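Twin-arm gripper cell: pre-run inspection, with comments
Bench 7, Losdale workshop
Tuesday, April 30, 2024
Checked by: Fatima Akpan
Second check: Babatunde Onuoha

Purpose: comparing the Skaltell fingers with our old Ugwu set, same arms, same controller.

1. Base plates and fasteners, both arms
OK. Marked with paint pen after the March rebuild, and all the marks still line up.

2. Cable routing, wrist to elbow
OK. Ties firm along both forearms. I love the purple cable, by the way, so much easier to follow by eye than the black!

3. Cable slack at full reach
OK. Leave the high arch at the wrist alone. Damilola shortened one on the other bench and the connector worked loose after 14 cycles.

4. Red connectors seated
OK, push-tested by hand.

5. Two-arm hold, one gripper at each end of the piece
Pass with comment. Start at the lowest grip force and step up.

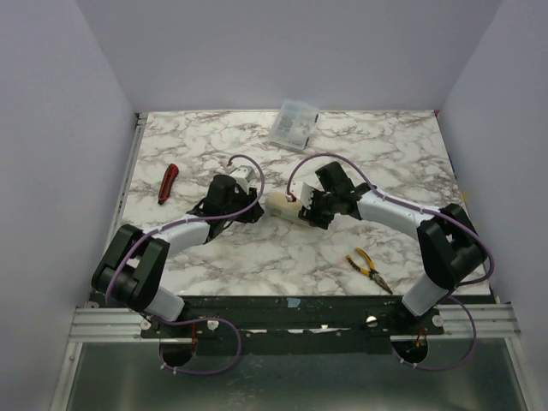
The new fingers are a joy at low force. We logged 52 attempts on the old set before we trusted it with this one, and I'd be surprised if we need as many now. Please note any twist between the wrists, however small.

6. Single-arm approach from the side
Pass. Right arm first, then left. Approach speed stays at the slow setting until Nkechi has signed off the new limits.

7. Finger clearance before closing
Pass. Stop short of contact, look, then close.
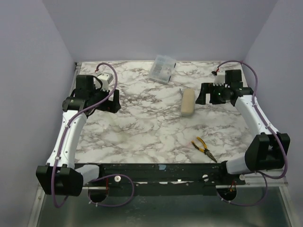 Babatunde wants the gap written down every time, and he's right, it's the number we were missing when we tried to compare the two sets last time.

8. Hand tools on the table
ACTION: pliers to go back on the rack before the long run.

9. Emergency stop, both sides
OK. Tested twice from each side.

10. Controller log
OK. 432 MB free, plenty for today. Clear it before Brernside collect the data.

Result: fit to run. Really looking forward to the side-by-side figures!

Still open: item 8 (Fatima), speed limits (Nkechi).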